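Hand-held gripper with foam pads: a review after 2000 demonstrations

Reviewed by Nesma Bennani

We bought two of the Skomora hand-held grippers in July to record demonstrations for a policy that sorts and places household items. One has been in daily use since, mostly in my hands and Arnulfo Villca's. It has now recorded a little over 2000 demonstrations, so I can say something about how it holds up. The unit was bought at full price.

Both views are from the gripper's own camera, during a session with a white fuzzy hat and black wire pieces on the wood table.

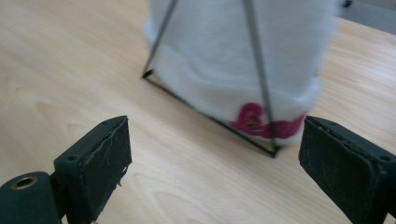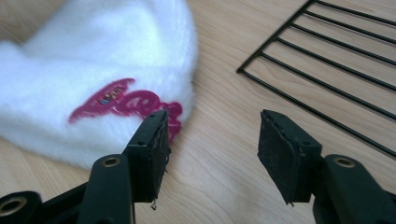
Build

The body is plain and solid. Brass is used around the mounting holes, and I have taken the fingers off and put them back many times without stripping anything. The trigger is smooth and has a long travel, which makes it easy to close the fingers part way and hold them there. The cable exits at the back of the handle and is too stiff. We taped ours along the forearm for the first week and then replaced it with a softer one.

It gets heavy. I can record for 18 minutes before my wrist starts to drift, and the drift shows up in the data as a slow tilt at the start of each reach. Arnulfo goes longer. We switch on a timer now.

Foam pads

The pads are the weak point. They grip well when new, on cloth and on thin wire alike, but the surface scuffs and the edges fray. Ours are well worn, with fibers hanging off them, and they still work. My concern is that the pads are in view in every recording, so a policy trained on worn pads may behave differently on a robot fitted with fresh ones. We keep a log of pad changes and try to have each task recorded with both new and old foam.

Spare pads come in a bag of four. The adhesive is strong and the old glue takes a while to scrape off. Budget half an hour for a full change, including recalibration.

Soft items and thin items

Fuzzy knits are easy to pick up and hard to record well. The fingers will take hold of a hat almost anywhere, so two people will show two different grasps for the same task. We settled on the folded band as the place to grab. Tomás Scanlon, who trains the models, asked for 200 clean examples of that before we varied anything, and I think he was right.

Wire is the opposite. A black rod close to a black fingertip is hard to see, and I missed more grasps on racks than on anything else. Dropped attempts should be marked at the time. The software lets you do it with a double pull of the trigger, and it is the best feature of the whole kit.

Camera view

The lens sits close to the fingers and takes in both pads and the space between them. The drawback is that larger objects run out of view once you get near. For the approach this is fine. For placing, I would like a wider lens, and Skomora does sell one, but we haven't tried it.

Reflections on a pale table can wash out the grain. Moving a lamp fixed most of it for us.

Software

Recording starts and stops without trouble. Export is slow - a Monday morning export of the previous week's sessions took 17 minutes, and you can't record while it runs. File names are assigned by the program and can't be changed before export. Support answered my question about this in two days and said it was on their list.

Who should buy it

If you need many short tabletop demonstrations and have two people to share the work, it is a good tool. If you work alone, try the weight first. Buy extra pads with the order, and a softer cable.

Rating: 4 out of 5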